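Subject: Re: [clindel-automation] Open day at Jimari, notes?
From: Heiðrún Eyvindsson
To: clindel-automation list

Wilfredo Baluyot wrote:
> I had to miss the open day at the Jimari workshop in February. Could
> someone who went write up what was shown? I'm mainly interested in the
> two-arm bench, as we are looking at something similar for bagging
> at Costache. Do they run it by hand or from a trained policy? And can
> visitors have a go?

Hi Wilfredo,

I went, so these are my notes. I only stayed for the afternoon, and the morning talk on safety fencing is not covered. There were 24 of us signed in, split into groups, and each group got its turn at the bench before moving on to the conveyor area.

1. The bench

Two arms facing each other over a white tabletop, each with a two-finger gripper. Each wrist has its own small camera and there is another one fixed over the work area. Our host put the wrist views on a monitor beside the bench so that we could follow them during the run. When a gripper is down low you get the fingertips in focus and not much of anything past them. Small marks on the surface show up surprisingly well.

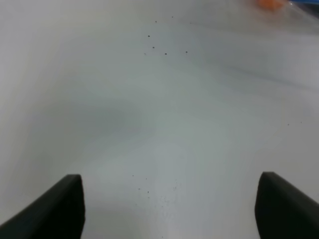

2. The task

The job for the day was fruit and a clear zip bag. One arm is meant to hold the bag while the other brings the fruit over. It sounds simple and it is not. Film bags fold, slip and stick to themselves, and the host said the bag takes up far more of their time than the fruit does. They have tried a few fingertip coverings and change them when the grip gets poor. I asked for a supplier and was told they buy whatever is on the shelf at the hardware store.

The other point he made was about what the wrist cameras are good for. Close in, a plain background gives the software very little to go on.
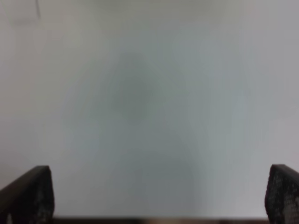
For that reason they keep the fixed view running the whole time and log all the streams together with the joint positions. At the time of the visit they had 3522 recorded runs across all tasks. I didn't get a breakdown for bagging alone. Storage is apparently a bigger line in the budget than spare parts.

Bag placement before each run is done by a person. They vary it on purpose, and write down the starting position on a sheet taped to the side of the cabinet. 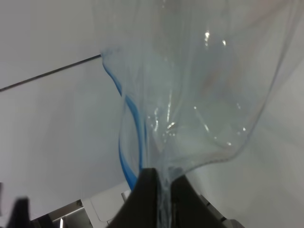
> Do they run it by hand or from a trained policy?

Both, on different days. For the open day an operator drove the arms, and the policy was only discussed on slides. The host was clear that they don't consider it ready to show to visitors.

Visitors did get a go. It was 4 minutes each with a staff member standing at the stop button. Picking up fruit was fine. Taking hold of the bag edge took me most of my time, and judging depth was the hard part.

3. Practical matters for Costache

Leave more room for cables than you think you need. They hang off both arms, and the staff move them clear before starting.
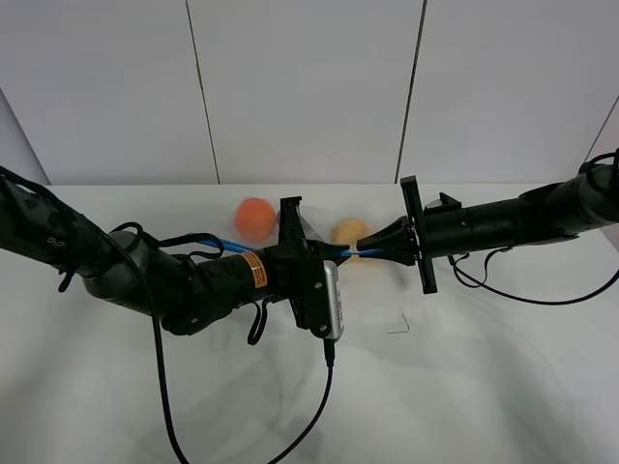 I would also budget for a second person during set-up, at least for the first while. Lighting was ordinary overhead panels, nothing special. Power is on its own circuit, which they had put in after tripping the one shared with the compressor.

The next open day is at the Drosovness site. Sign-up will go out on this list, and groups will be smaller. If you want to bring someone from your maintenance crew, write to the organizers early.

I have the handout on paper and can scan it for you.

Regards,
Heiðrún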